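4.2 Camera placement and gripper choice

The second set of trials dealt with two questions which the bench tests in Section 3 had left open. The first was whether the Latham parallel gripper, with its thick flat pads, could be used in the storage aisle without hiding too much from the wrist camera. The second was whether a fixed camera at the rack was worth keeping once the wrist camera had been fitted. Both questions matter for tote handling, where the arm has to find a rim or an item among many surfaces of the same colour.

We compared two grippers. The Latham has broad black pads and a wide housing. The Trason has narrow curved fingers and was the one used in our earlier work. Each was run with the same controller, the Çetinkaya impedance controller described in Section 3.3, and with the same speed limits. Only the finger geometry and the hand-eye calibration were changed between the two. The trials were carried out at the Binley site in July 2023, in an aisle with roller tracks and blue plastic totes, under the normal overhead lighting. Windows and lamps were left as they were.

A trial began with the arm in a rest position and ended when the item had been released or the controller had stopped on a force limit. We ran 600 trials in all, split evenly between the grippers. The wrist camera and the fixed cameras recorded throughout. The images in Figure 4 come from the Latham runs and were taken from the recordings without any colour correction.

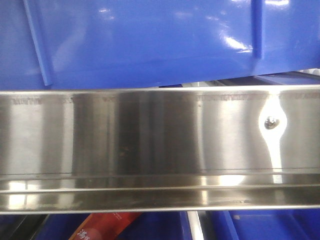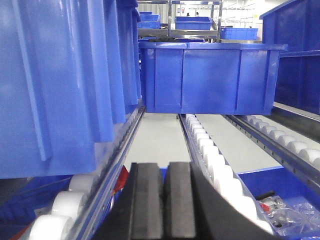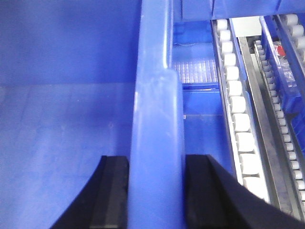
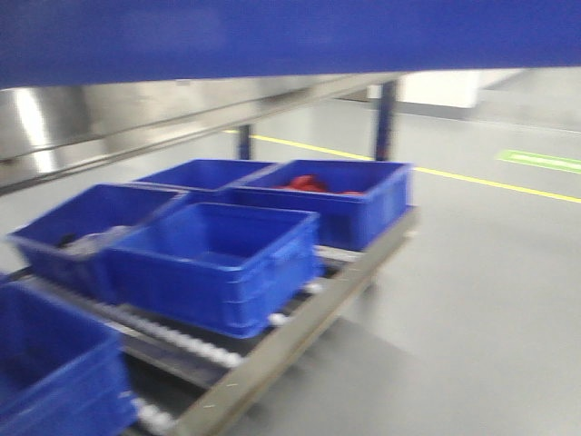

Figure 4. Views from the fixed cameras (first and last) and from the wrist camera (second and third). The first shows glare on a steel bar, and the last shows crates on the roller rack with horizontal blur.

The loss of view was measured by masking the gripper in each wrist image and finding the share of the tote opening that it covered. The mask was drawn once for each finger opening and then reused, as the camera does not move relative to the hand. With the Trason the covered share stayed small until the fingers were inside the tote. With the Latham it rose earlier in the approach, and the housing hid part of the neighbouring track as well. This made little difference when the target was in the middle of a tote. It made more difference near the walls, where the pose estimate often had to be held from an earlier image.

Glare was the more common cause of a poor estimate. Rims and steel parts both gave bright patches that moved as the arm moved, and the edge detector sometimes followed the patch instead of the rim. Shortening the exposure helped with the rims but made the shaded tote floors too dark to segment. We settled on an exposure of 4 ms for the wrist camera and kept it for both grippers.

In 19 trials the controller stopped on a force limit before the item was reached. Most of these were Latham runs in which the outer side of a pad met a tote wall. The stops were clean -- the arm backed off and no tote was pushed off its track -- but each one cost a full restart. The Trason met the walls less often and lost its grip more often, mainly on thin bags, where its curved fingers left too little contact area.

The fixed cameras did not improve the grasp itself. They were useful before it, for deciding which tote to approach, and after it, for checking that the item had left the tote. Their frames could only be used when blur was low, so we added a sharpness test and discarded any frame that failed it. When a frame was discarded the system waited 50 ms and tried again.

For the remaining experiments we kept the Latham gripper and the fixed cameras, and moved the approach path further from the tote walls. The effect of the new path is reported in Section 4.3.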